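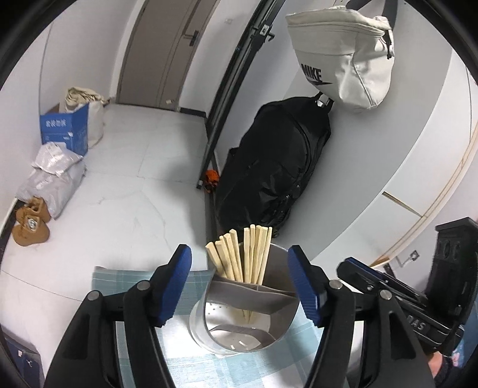

Chopsticks, and where they live now

Filed under: Home, Kitchen, Small Jobs

I spent most of Sunday's leftover energy on the utensil caddy, so that is what this post is about. It's a stainless steel one with a gray divider and a perforated compartment, and it has been on the table for a while now, on the blue checkered tablecloth. I bought it to hold everything. At the moment it mostly holds chopsticks.

Before this we kept the chopsticks in a drawer. The drawer was too short, so they went in on the diagonal, and anything else in there ended up under them. Every time I wanted the peeler I had to lift out a handful first. We also had a tall glass jar from Jaldale for a few months. It looked fine, but water collected at the bottom and the ends of the chopsticks got dark. I threw out 12 pairs over that jar, which still annoys me. Plain wood chopsticks are cheap but I don't like throwing things out.

The holes are the reason I picked this caddy. Air gets in at the lower ends, and if something goes in a little damp it has a chance. I still dry them on a towel first. Dilwyn James, who used to live downstairs from us on Rutero, told me to stand them tips up, and I do it his way. The tips fan out a bit, but you can pull out two without dragging the rest along.

What I haven't settled is the spoons. The soup spoons we use are the short wide kind, and they sink down so far that you have to fish for them. I tried putting a folded cloth in the bottom and took it out again the next day. For now the spoons are back in the drawer, where there is finally room. Forks are in there too. We only use forks when my sister comes.

Washing it is easy enough. I take everything out, run hot water through the holes from the outside, and go over the corners with an old toothbrush. The divider is where the grime collects. I do this every 8 days or so in theory. In practice I do it when I notice.

The rest of the room is not done. There are still parcel bags along the left wall by the blue cardboard box, and the white sack behind the box needs to go somewhere else. The black rack is staying. The Nike bag has been on that wall hook so long that I think of it as part of the wall, and the big black bag under it has no better place to stand. I want the floor clear before December, when we'll have people over and will need both tables. I'll start with the parcel bags and flatten whatever cardboard I can. The recycling place on Jelordale takes it if it's tied.

I may get a second caddy for the spoons if I can find one that is shallower. The store had a smaller size for 13 dollars but it had no holes, so I left it there. If anyone has one they like, leave a comment with the height. The height is the part the listings never seem to give.

Recent posts
Getting the smell out of a rice cooker lid
Lai noodles, the dry kind, two ways
A tablecloth that wipes clean
What I keep in the hall closet
Drawer liners, again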